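Ticket: second set of gripper fingers for the bag station, quote and timing
Opened by: Nerea Iglesias
Assigned to: Murray Sutcliffe, Skornholm purchasing

Hi Murray, and thanks so much for picking this up, I know August is a busy month for you all! We have two arms on the zip-top bag job and only the one set of textured fingers for each, so whenever a pair wears smooth we stop and wait. Olmedo quoted 300 per set with a lead time of 9 weeks, and I have 2,000 left on the equipment line. Could we order two spare sets now and keep whatever is left for cables?

Reply, Murray: Happy to help, Nerea. Are the sliders still slipping with the pads you have?

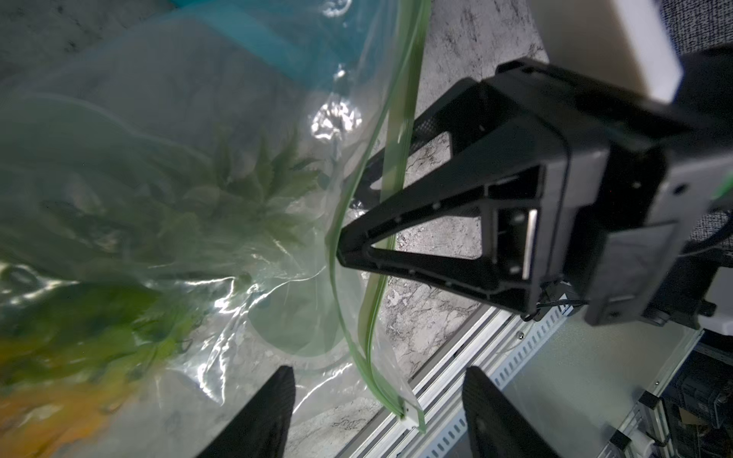 Nerea: I'd also like to ask Olmedo whether a softer pad costs the same, as those little sliders don't give you much to hold on to. Li-hua has the part numbers and will add them to this ticket.

Status: waiting on part numbers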